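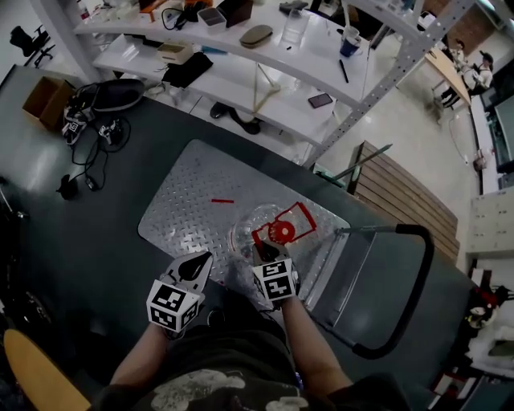
A clear plastic cup on its side on the workbench.

How to sow sweet peas in plastic cups

My grandad grew his sweet peas in old yoghurt pots on the kitchen windowsill, and I've never quite grown out of the habit (my husband would say I've got worse!). Clear cups are lovely for this, as you can watch the roots creeping down the sides.

Start by making drainage holes. Lay the cup down, hold it steady and push a bradawl through near the base, 3 times, going gently so it doesn't split. Then fill it with multi-purpose compost to just below the rim and tap it on the table to settle it.

Push in two seeds per cup, as deep as your first knuckle, and water them well. I don't bother soaking mine beforehand, though Alun Morgan at the Perkidport allotments swears by it and his are always taller than mine.

Keep the cups somewhere cool and bright, and mind the mice, who will have the lot if you let them. Once each plant has a few pairs of leaves, pinch out the tip with your fingers. It feels dreadful the first time, but they do bush out beautifully. Mine go outside in April, up a wigwam of hazel sticks by the back door.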